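Wavgate Opens Orders for Boro, a Bag-Handling Kit for Two-Finger Robot Arms

Kit covers opening, packing and closing soft bags for returns desks, repair shops and rental counters

WESTON, June 13, 2020 -- Wavgate today opened orders for Boro, an add-on kit that lets a small robot arm work with soft bags. The kit is made for businesses that handle backpacks, totes and tool bags one at a time and have had to keep that work fully manual.

Boro includes a pair of flat gripper fingers, a small camera that mounts at the wrist, a mounting bracket, cables and the Wavgate control software. It does not include the arm. Customers can fit it to a tabletop arm they already own, as long as the arm accepts the Wavgate bracket. A list of supported arms is sent with every quote.

Most gripping kits on the market are set up for boxes, bottles and other items that hold their shape. Bags are harder. A flap folds over the opening, a strap slides out of place, and a zipper pull can hang on either side of its track. Boro's software checks the wrist camera view before each move and picks a new grip point if the fabric has shifted.

"Our customers kept asking us about bags, and for a long time we told them no," said Zane Baranauskienė, product manager at Wavgate. "They weren't asking for speed. They wanted an arm that could open a bag, reach in without snagging the lining, and close it again while a person did something else."

The software comes with ready-made routines for common jobs: lifting a flap, holding a compartment open, taking hold of a zipper pull, running a zipper, and placing or removing an item. Routines can be joined into a longer job on screen, with no programming. Users who want more control can record their own routine by guiding the arm by hand.

Wavgate tested Boro on 274 bags during development, including school backpacks, laptop bags, lunch bags and canvas totes. The company used both new and worn bags. Dark fabrics and clear plastic pockets needed the most work because shadow and glare both make edges hard to find, and the final version of the camera software was tuned on those materials. 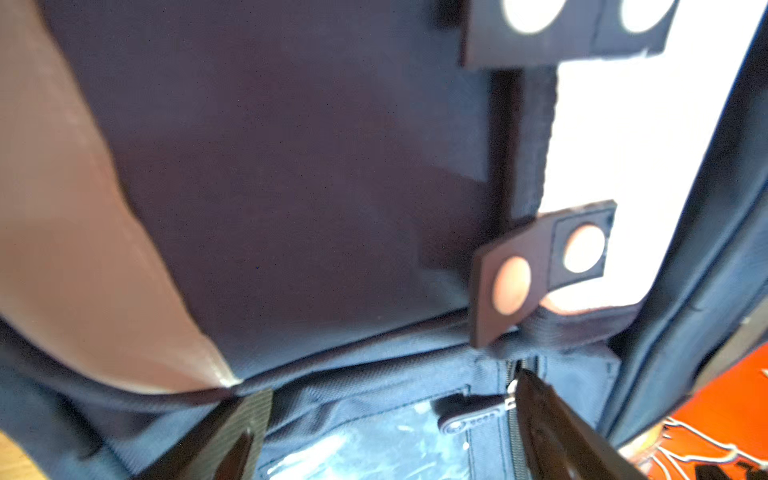
Lukoševičius, a bag repair and resale shop, has been running a pre-release version of the kit at its intake bench. Staff there use it to open incoming bags and check the compartments before cleaning. The shop put 807 bags through the bench during the trial and sent Wavgate notes on each one that needed a person to step in. Buckles and drawstrings came up most often. Neither is supported in the first release.

The finger plates are ribbed to hold thin fabric and can be changed with a hex key. Each kit ships with one spare pair. The full kit weighs 41 ounces with the bracket attached, and buyers should check this against the load limit of their arm.

Boro is sold as a one-time purchase with a year of software updates. Setup help by video call is included. On-site setup is available for an added fee to customers within 80 miles of the Wavgate office in Weston. First orders will ship at the end of June.

Businesses that would like to try the kit before buying can send up to five of their own bags to Wavgate. The company will run them on a Boro bench and return the bags with the recorded video and a short written report.

About Wavgate

Wavgate makes grippers, cameras and software for small robot arms. Its products are used in repair shops, stockrooms and school labs.

Media contact:
Zane Baranauskienė
Product Manager, Wavgate
Weston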